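Sadum 户外衣物浓缩洗涤液

品牌：Sisunley
系列：Sadum
净含量：200毫升
香型：无香
价格：27元
适用：棉、涤棉、锦纶、速干面料
不适用：羊毛、真丝、皮革、羽绒填充物
评价：2,477条

Sadum 是 Sisunley 为户外服装和工装做的一款浓缩洗涤液，适合迷彩、深色印花和经常沾汗沾土的衣服。配方里没有荧光增白剂、柔顺剂和香精，洗完的衣服没有额外气味。深色和印花面料用普通增白型洗衣粉洗久了，颜色容易发灰，橄榄绿和棕色尤其明显，这款产品主要就是给这类衣服准备的。

瓶盖内侧有刻度，平盖就是一次机洗的用量。瓶身为半透明，能看到余量。

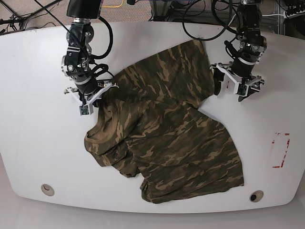
Mohammed-Awal Asamoah

更新于2020年7月3日星期五

这一版页面改了用量表，补上了冷水洗涤的说明，并把六月收到的几个常见问题并进了文末。旧版页面上写的“可用于羽绒”有误，已经删去。羽绒服请用同品牌的 Minhas 洗剂，两种不要混用。

为什么不加增白剂

荧光增白剂会附着在纤维上，让白布看起来更白。对白衬衫来说这没有问题，对迷彩和卡其色面料则会让浅色块偏蓝，深浅之间的对比也会变。不少军迷和钓鱼的用户很在意这一点。旧衣服上已经附着的增白剂，换用 Sadum 以后也不会马上洗掉，要洗过很多次才会慢慢减少，颜色已经褪掉的部分无法恢复。

为什么不加柔顺剂

柔顺剂在纤维表面留一层膜，手感会软一些，但速干面料的吸汗能力会下降。纯棉T恤影响较小，速干裤和功能内层影响较大。如果您习惯用柔顺剂，请只用在家居服上。洗衣机的柔顺剂盒里若有残留，先空转一次再洗户外衣物。

用量

机洗，半桶衣物：半盖
机洗，满桶衣物：一盖
手洗，一盆水：盖底刻线即可
重度泥污：先用清水冲掉干泥，再按满桶用量

浓缩型产品泡沫少，不必因为看不到泡沫而多加。加多了漂洗不净，衣领和腋下会发硬，干后可能有白印。出现白印时用清水再漂一遍就行。

洗涤步骤

一、清空口袋，拉上拉链，扣好魔术贴。魔术贴敞着洗会勾坏针织面料。

二、把衣服翻面，印花朝里。深色和浅色分开。

三、水温不超过三十度，冷水也可以溶解。水很凉的季节请先把洗涤液在温水里化开再倒进去。

四、选标准或轻柔程序，脱水用中速。高速脱水会在涤棉上压出死褶，晾干以后很难抖平。

五、取出后马上抖开，拉直领口和下摆，挂在通风的阴处。暴晒对迷彩印花的伤害比洗涤还大。
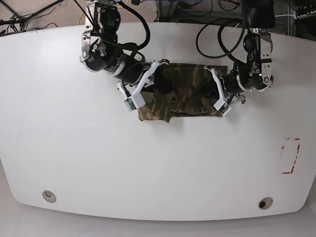

局部去渍

草汁：滴少量原液在污渍上，放十分钟，用软刷顺着布纹轻刷，然后正常洗涤。新鲜草汁效果较好，隔了几天的只能变淡。

血渍：只用冷水。先冲，再滴原液，反复揉。热水会让血渍固定在纤维里。

机油和链条油：用纸巾吸掉表面油污，滴原液后用手指揉开，静置半小时。面积大的油污建议先用专门的去油剂处理，本品对厚重油污能力有限。

汗渍：领口和腋下涂一层原液，放二十分钟。已经发黄的棉布需要重复处理。

树脂：本品洗不掉树脂。请先冷冻再刮，余下的用酒精擦，擦之前在不显眼的地方试色。

晾干与收纳

衣服要干透再收。裤腰、口袋布和双层膝盖这几处干得慢，用手捏一下，还有凉意就再晾半天。换季收纳时不要用密封袋压得太紧，棉质面料压久了，折痕处的颜色会磨浅。长裤可以沿裤缝对折，再横着叠两次，宽度按抽屉来定。T恤铺平以后把袖子往里收，领口朝上竖放，找起来方便。

叠衣服最好有一张平整、干净的台面。床面太软，折线容易歪。木桌要检查有没有毛刺，针织面料一勾就抽丝。

柜子里放樟脑丸的，请用纸包好，不要直接接触印花。

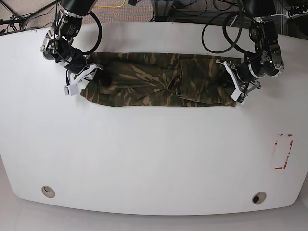
规格与包装

单瓶装，200毫升，可以机洗满桶衣物约二十次。另有补充袋，名称为 Nindel，内容物与瓶装相同，没有刻度盖，需要倒进原瓶使用。倒之前把瓶子洗净晾干，不要在里面兑水，兑水后保存不了几天。

未开封保质期3年，开封后建议一年内用完。低温下液体会变稠，放回室温就能恢复，不影响使用。若出现分层并有酸味，请停用。

成分

非离子表面活性剂、阴离子表面活性剂、柠檬酸钠、蛋白酶、防腐剂、水。对蛋白酶敏感的人手洗时请戴手套。

常见问题

能洗防水冲锋衣吗？
可以洗外层，但本品不含防泼水剂，不能恢复荷叶效果。洗后需要另外补喷，并按衣服标签上的温度烘干。

能和漂白剂一起用吗？
不能。含氯漂白剂会破坏蛋白酶，也会让迷彩掉色。

新衣服第一次洗掉色正常吗？
深绿和深棕的棉布第一次洗有少量浮色是正常的，请单独洗。如果洗到第四五次水还是很浑，问题多半出在面料染色上，请联系卖衣服的商家。

婴儿衣物能用吗？
没有做过这方面的测试，不建议使用。

滚筒和波轮都可以吗？
都可以。滚筒用水少，用量减三分之一。

配送与退换

未开封可在收货后七天内退回，运费由买家承担。运输中漏液的，请保留外箱并拍照，客服核实后补发。本品为液体，部分地区只走陆运，到货会晚两三天。补充袋与瓶装可以同箱发货，Minhas 羽绒洗剂从另一个仓库发出，单独到货。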